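The laundry room that runs on one basket

When Heriberto Gallegos took over the linens for a small guesthouse in Sutherland, he inherited a closet full of hampers, a shelf of detergents and a washing machine with more programs than he had any use for. Most of the hampers are gone now. He works out of a single white plastic basket with holes in the sides and bottom.

"People buy a basket for every color," Gallegos says. "Then they have nowhere to stand."

The guesthouse has 3 rooms and a kitchen, and the wash includes guest clothing when someone stays more than a few nights. Last year he ran 344 loads. He knows the number from a notebook that hangs on a nail by the light switch, along with the date the drain filter was last cleaned.

He picked the basket for its shape. A rectangular one sits flat against a wall, and the short sides are where he wants the grip. "You hold it by the ends and keep it level. If you hug it against your hip, everything slides to one corner and the bottom piece comes out wrinkled."
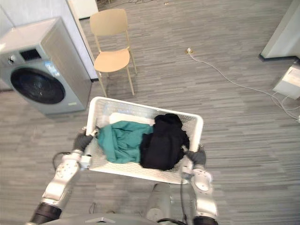
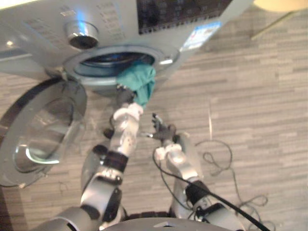 Sutherland, 14 July 2018

The machine is a silver front-loader with a round dial next to the display. Gallegos says he uses 2 of the settings and has never read the manual past the page on leveling the feet. He is more particular about the door. It stays open between loads, and he wipes the gray rubber gasket with an old washcloth at the end of the day.

"Smell comes from the rubber," he says. "People blame the soap. They change from Plisalness to Gristico and back again, and the whole time there's a sock folded up in the gasket."

Emptying the drum is the part he sees done badly most often. He takes out a piece or two at a time, starting at the front, and feels around the top of the drum before he shuts anything off. Small dark things stick up there and get missed. Dark and colored clothes can share the basket on the way to the line, but he hangs the dark ones first.

Asked about sorting, he shrugs. New towels get washed alone. So does anything red. White kitchen cloths go in hot, and the rest goes in together on cold.

The floor is a gray wood-effect covering he put down himself one December. The old one had lifted by the drain. He priced tile and decided against it. "Tile is fine until you drop a full jug of detergent on it. I've dropped a few."

He has one purchase he regrets, a set of Stistix labels for marking shelves. They peeled off within a month, and he went back to masking tape and a pencil.

The next job is a folding table. There is room for a narrow one along the wall by the door, and he has already measured it. Until he builds it he folds on the bed in whichever room is empty, and carries the stacks down the hall in the same basket.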